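Filed under: Workshop Tips > Teaching Robots

I do 14 takes of the folding rack job, then rest my wrists. Keep both cables running back along your forearms so they don't snag on the rack!

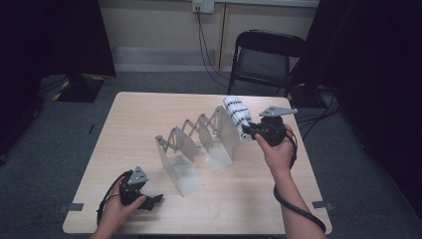 My other habit (thanks, Nazanin) is to change the rack's angle every 6 takes, or the model just learns one spot on the table. And keep your fumbles, in their own folder – I binned 83 of mine last November and still regret it.

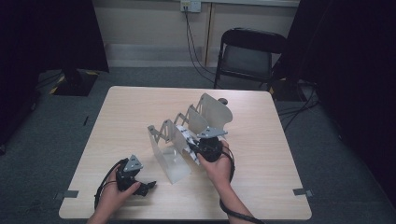 Right gripper in the rack, left one held clear.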